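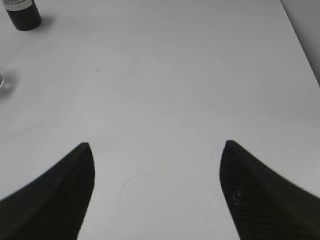

Startseite Forum Wohnen & Möbel Suche Anmelden

Weiße Tischplatte matt: Erfahrungen nach längerer Zeit?

kruemelkiste
Hallo zusammen, wir brauchen einen neuen Esstisch und ich habe mich in matte weiße Platten verguckt. Jetzt geht es los mit den Bedenken: Meine Schwester hat einen glänzenden weißen Tisch und wischt den ganzen Tag, und im Möbelhaus sahen die matten Platten ehrlich gesagt auch alle ein bisschen angegrapscht aus. In der engeren Auswahl sind der Mitum (lackiert) und der Wusalari (beschichtet, deutlich günstiger). Zwei Kinder, Tomatensoße, Filzstifte, das volle Programm. Wer hat so was schon länger in der Küche stehen und mag mal berichten? Beim Wusalari gibt es im Shop 3.364 Bewertungen, aber da schreibt ja jeder am Tag nach dem Aufbau „super Tisch, gerne wieder“ :-)

Feldsalat
Wir haben den Wusalari seit zwei Umzügen und ich würde ihn wieder nehmen. Filzstift geht mit Glasreiniger weg, Tomate sowieso. Was bleibt, ist so ein leichter Schmierfilm, den man nur sieht, wenn die Sonne flach reinkommt. Am Anfang hat mich das wahnsinnig gemacht, inzwischen setze ich mich morgens einfach auf die andere Seite. Kanten sind bei uns alle noch dran, nur an einer Ecke ist was abgeplatzt, da ist uns beim Schleppen der Tisch gegen den Türrahmen gedonnert.

tante_resopal
Matt lackiert und Kinder, lass es! Wir hatten eine lackierte Platte (nicht den Mitum, einen vom Tischler), und nach dem ersten Winter waren da glänzende Stellen drin, genau dort, wo die Unterarme liegen. Das ist wie bei alten Cordhosen, das reibt sich blank. Kriegst du auch nicht mehr weg, außer mit komplett neu lackieren. Beschichtet ist vielleicht weniger edel, aber das hält.

Nordlicht_im_Flur
Da muss ich widersprechen, @tante_resopal. Blank gerieben wird billiger Lack oder wenn jemand mit der Scheuermilch rangeht. Ich habe den Mitum seit neun Jahren und der ist überall gleich matt. Geputzt wird mit lauwarmem Wasser und einem Spritzer Spüli, dann mit einem Baumwolltuch trocken nachwischen. Mehr kommt mir da nicht drauf. Das Trockenwischen ist übrigens der Punkt, den die meisten weglassen und sich dann über Schlieren beschweren.

tante_resopal
Scheuermilch habe ich seit meiner Ausbildung nicht mehr in der Hand gehabt, vielen Dank auch. Und „vom Tischler“ war alles andere als billig, frag mal mein Konto.

Feldsalat
Kinder, es geht um einen Tisch :D

kruemelkiste
Haha, danke euch allen! @Nordlicht_im_Flur, habt ihr denn Kinder am Tisch? Und wie ist das mit heißen Töpfen? Mein Mann stellt alles überall ab, den erziehe ich nicht mehr um.

Nordlicht_im_Flur
Kinder nein, aber einen Nähkurs jeden Samstag, das ist vergleichbar. Stecknadeln, Schneiderkreide, Kaffeetassen ohne Untersetzer. Heiße Töpfe würde ich auf keinen Lack stellen, da gibt es Ringe. Fürs Rollschneiden liegt bei mir immer die große Matte drunter, sonst wäre da längst alles zerschnitten.

wackelbein
Ich werfe mal den Vurier in den Raum, der hat noch keiner erwähnt. Hat so eine ganz samtige Oberfläche, fühlt sich toll an, Fingerabdrücke sieht man wirklich kaum. ABER: Das Gestell ist eine Zumutung. Der Tisch wackelt, wenn einer am anderen Ende sein Schnitzel schneidet. Ich habe die Schrauben im Januar nachgezogen und jetzt wackelt er schon wieder. Wenn du handwerklich jemanden an der Hand hast, würde ich nur die Platte kaufen und ein anderes Gestell drunterbauen.

kruemelkiste
Den Vurier hatten wir uns auch angeschaut, der war mir zu kalt vom Ton her. Also dieses Weiß mit so einem Graustich. Unsere Küche ist eher cremefarben, das hat sich gebissen.

Feldsalat
Oh, guter Punkt! Nimm unbedingt ein Muster mit nach Hause und leg es mal abends unter die Küchenlampe. Unser Wusalari sah im Laden reinweiß aus und bei uns unter der warmen Birne plötzlich wie Vanillepudding. Uns gefällt’s, aber überrascht waren wir schon.

lochkante
Ich verstehe den ganzen Trend nicht, muss ich zugeben. Holz ölen, fertig, da sieht man keinen Krümel und jede Macke gehört dazu. Auf weiß seh ich doch jedes Mohnkorn.

kruemelkiste
@lochkante Eiche haben wir jetzt, und da sehe ich die Krümel erst, wenn sie am Ärmel kleben. Da ist mir weiß lieber, da weiß ich wenigstens, woran ich bin.

wackelbein
Zum Putzen noch: Von diesen Schmutzradierern bitte die Finger lassen, die sind wie feines Schleifpapier. Ich nehme den Kunststoffreiniger von Dzene, ganz wenig aufs Tuch sprühen und nie direkt auf die Platte. Danach mit klarem Wasser drüber, sonst bleiben Streifen.

tante_resopal
Dzene kann ich unterschreiben, den nehme ich für die Fronten. Riecht allerdings wie Schwimmbad.

kruemelkiste
So, kurzer Zwischenstand: Muster vom Wusalari und vom Mitum liegen jetzt auf der Fensterbank und werden mit Ketchup, Kurkuma und Edding gequält. Mein Mann hat schon seine Kaffeetasse auf den Mitum gestellt, ohne dass ich was gesagt habe. Kurkuma lasse ich über Nacht drauf, morgen melde ich mich wieder.

Feldsalat
Kurkuma ist gemein! Bin gespannt.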